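Checking a Wire for a Break with a Multimeter

Updated 28 Apr 2019

A wire can look sound on the outside and still be broken under the insulation. A continuity test finds the fault without cutting anything open.

Switch off the circuit and remove the batteries. Free at least one end of the wire, or current may pass through a parallel path and give a false pass. Turn the dial to the continuity setting. Touch the probes together. The meter should beep and read close to zero.

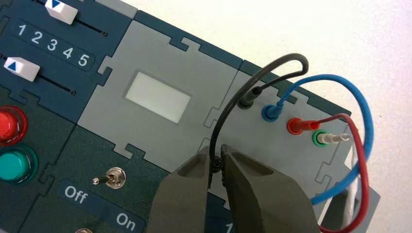 Hold one probe on each bare end of the wire. A steady beep means the conductor is whole. Silence, or an overload reading, means it is open.

If the beep comes and goes, keep the probes still and bend the wire gently along its length, starting 2 cm from one end. Most breaks sit close to the plug or terminal, where the wire flexes most.

Meters without a beeper can be set to the lowest resistance range. A short jumper should read under 3 ohms with the probe leads included. A reading of 78 ohms points to a corroded or partly broken conductor. Replace the wire and repeat the test before restoring power.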